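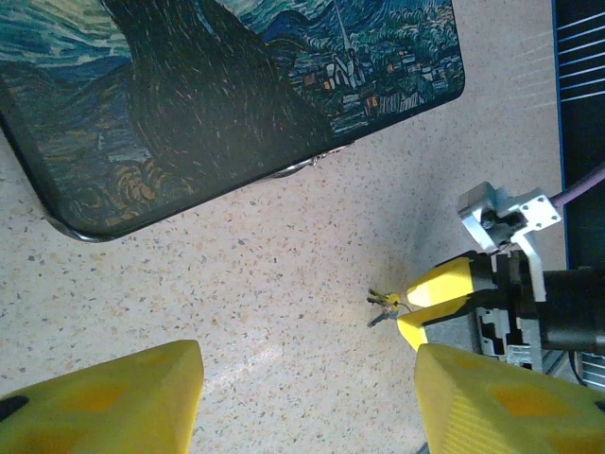
Abb. 1: »Die Sternennacht« als Aufdruck auf einer Hartschale

Einführung in das Urheberrecht, Sitzung 7
Gemeinfreiheit und Reproduktion

Stand: 30/04/2019

1. Schutzdauer
Das Urheberrecht erlischt in Deutschland siebzig Jahre nach dem Tod des Urhebers (§ 64 UrhG). Die Frist beginnt mit dem Ablauf des Kalenderjahres, in dem der Urheber gestorben ist (§ 69), sie endet also immer an einem 31. Dezember. Ab dem folgenden Januar ist das Werk gemeinfrei. Van Gogh starb 1890, seine Bilder sind seit langem frei.

2. Was gemeinfrei bedeutet
Jeder darf das Werk vervielfältigen, verbreiten und bearbeiten, auch gewerblich. Eine Lizenz ist nicht nötig. Das Eigentum am Original bleibt davon unberührt – ein Museum kann das Fotografieren in seinen Räumen über die Hausordnung untersagen.

3. Fotografien von Gemälden
Umstritten ist der Schutz der Reproduktionsfotografie als Lichtbild nach § 72. Der BGH hat ihn 2018 für Museumsfotos gemeinfreier Gemälde bejaht. Die Schutzdauer beträgt hier 50 Jahre. Zur Kritik siehe Reader, Abschnitt C.

4. Übungsfall
Die Firma Ramska bedruckt 3.000 Taschen mit einem gemeinfreien Landschaftsbild. Die Vorlage stammt ohne Erlaubnis aus dem Katalog des Museums Ollgate. Der Händler Cirstead druckt das Motiv später von einer Ramska-Tasche ab. Welche Ansprüche hat das Museum gegen Ramska, welche gegen Cirstead? Bearbeitungszeit: 90 Minuten.

Hinweis: Bei Cirstead zuerst prüfen, ob das Lichtbild in der Kopie fortwirkt. Markenrecht bleibt außer Betracht.

Zur nächsten Sitzung bitte §§ 15 bis 24 lesen.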